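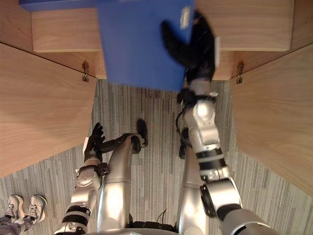
A blue item with a white label, held up over the carpet.

Records room: relabelling reaches the second bay

The move of the paper records from the Grurkinby office into the ground floor room at Trusstead is now past its first stage. Bay 1 was signed off on Monday. Bay 2 is open and will stay open through December.

The catalogue lists 2,155 items. Of these, 300 have been checked against their entries and given a new label. A further 57 have a label but no matching entry, and these are being held on the low shelf by the door until Henryk Wróbel has been through the old Stanciu ledgers. Please do not refile anything from that shelf, even if you recognise it.

Colours follow the old Grurkinby scheme. Blue is property and leases, green is plant and maintenance, red is insurance. Grey was used for two different things before the move and is being phased out. If you have grey items at your desk, leave the contents in order and send the reference to Iulian Rusu, who will assign a new colour and number.

The new labels are white and printed on the Herow label stock. They go near the upper edge on the side that faces out, and the old label comes off first. Several items in Bay 1 came back with one label over another, and the lower one lifts the upper after a few weeks. Warm the old label with the hand dryer in the corridor if it will not peel -- the solvent spray marks the covers and has been withdrawn.

Shelf heights in Bay 2 have been raised by one notch. The previous setting left too little clearance above the taller items, which were being tipped forward to get them out, and the top corners have suffered for it. Hold the item at the side, lift slightly and draw it straight towards you. Anything with a split spine or a bent ring should go in the repairs tray with a slip giving its reference and bay.

Loans are recorded on the sheet inside the door, as before. The sheet now has a column for the time of return. Items out for more than 2 weeks will be queried.

Bay 3 holds the drawings and will need wider shelving. A quote has been requested, and the drawings remain in their tubes at Grurkinby until it arrives. Requests for a particular drawing go to Henryk before noon for collection the next working day.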